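Right, standards for hand-held grippers. Say hello, mention the clicker sticks, get going.

I came to this from the warehouse side at Hjaltested, where every rule had a form and every form had a rule. So when Preben Damgaard asked me to write good practice for Stomus I came back with 52 rules. He read 2.

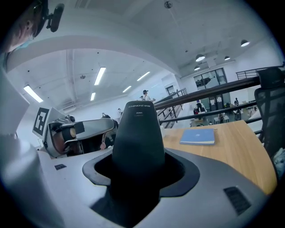 Start with labels, then. Each gripper needs a number you can read while it's in use, and the same number goes in the log. We had 1,723 recordings in September and I spent a miserable fortnight matching them to the right tool (pause here, people usually groan).

Next, markers. Keep the square ones flat and clean, and swap them the minute a corner lifts – don't tape it down, please! Tape shines, and shine upsets the tracking.

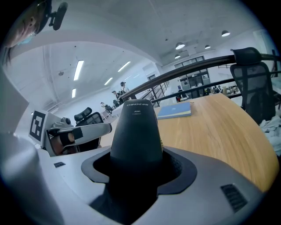 And the same goes for straps and cables. Check them before you pick the thing up. Left hand, right hand, headset, in that order, every time. I still get it wrong before coffee.

Last one is people walking past. Put a notice up, ask before you record, and blur faces before anything leaves the building.
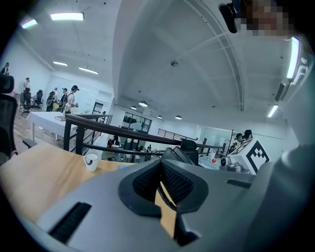 Mieke Declercq wanted to know who signs off the blurring if the person who recorded it has gone home. Fair point – at Jillovard it's whoever opens the files next, and their name goes in the log too.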